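Stoltholm Works Newsletter
Facilities and Services

Compressed air: results of the summer leak survey

The leak survey of the compressed air network in Buildings A and B is finished and the report has been filed with the maintenance records. Supervisors who need the full tag list can request it from the services office. The main points are set out below, with the changes that affect daily working.

The network was surveyed with the ultrasonic detector over two weekends, with the compressors running and all production equipment isolated at the drop valves. We inspected 1231 joints, couplings, hoses and drain points. Of these, 279 were leaking. Each leak was given a numbered yellow tag and graded as minor, moderate or severe according to the reading at a fixed distance of 300 mm.

Most of the leaks were at quick-release couplings and the hose tails behind them. Threaded joints on the ring main were in better order than expected, apart from the older section above the goods-in door, where the sealing tape has hardened. Two of the automatic condensate drains were stuck partly open. Both have been replaced with the Fakell float type already fitted in the compressor house.
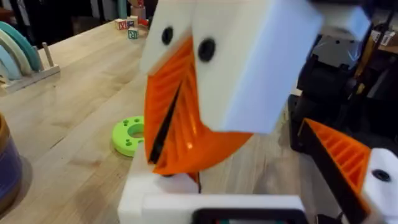 Pei-shan Yang asked whether the survey had counted leaks inside machine enclosures, as the cylinders on the older presses can be heard exhausting when the presses are idle. They were not counted. The survey stopped at the isolating valve on each machine, and anything downstream belongs to the machine's own service schedule. The point is a fair one and a separate check of the presses has been added to the November shutdown list.

Repairs to date

At the time of writing, 212 tags have been cleared. The remainder are either above head height and need the scissor lift, or are on lines that cannot be isolated during a shift. The severe leaks were dealt with first and none is outstanding.

Overnight load is the simplest measure of progress. With production stopped, the duty compressor used to come on load every few minutes to hold the ring main at 7 bar. The interval between loads is now much longer, and the standby machine no longer starts at all outside working hours. A proper before-and-after figure will be given once the flow meter on the main header has been recalibrated by Sheehan.
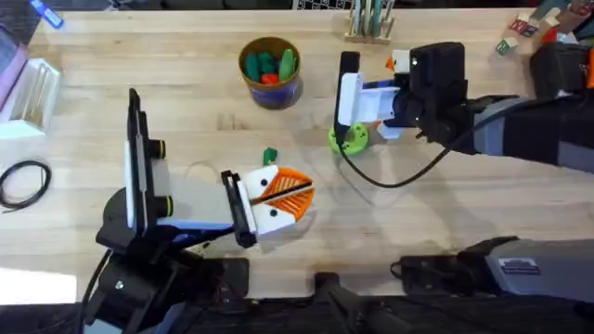

The header pressure will be brought down in small steps once the last of the high-level joints has been repaired. Each step will be held for a full week. If a machine trips on low pressure during that time, note the machine number, the time and the reading on the local gauge, and pass all three to the services office. Do not adjust the regulator to compensate. A regulator wound fully open hides a blocked filter element, and several were found in that state during the survey.

Couplings and hoses

The stores now hold one pattern of quick-release coupling, in two sizes. Old couplings should be exchanged when they are next disconnected for any reason. Please observe the following:

1. Close the drop valve and vent the hose before releasing the coupling.

2. Check the hose tail for cracks and cut back to sound material if there is enough length. Worm-drive clips are not to be reused.

3. Fit the new coupling, open the valve slowly and test with leak detection fluid. Bubbles at the collar mean the seal is not seated and the coupling should be removed and fitted again.

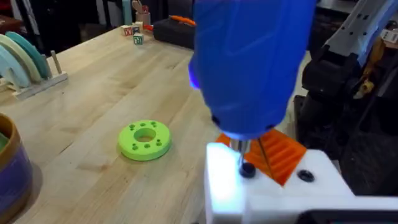 Dates and contacts

The Plallville site will carry out the same survey using our detector, which will be away for the first half of November. Leaks found in that period should be tagged by hand using the blank tags kept beside the compressor house log. Write the location on both halves and put the lower half in the tray.

Spare tags, leak detection fluid and coupling seals are issued from the stores hatch against a job number.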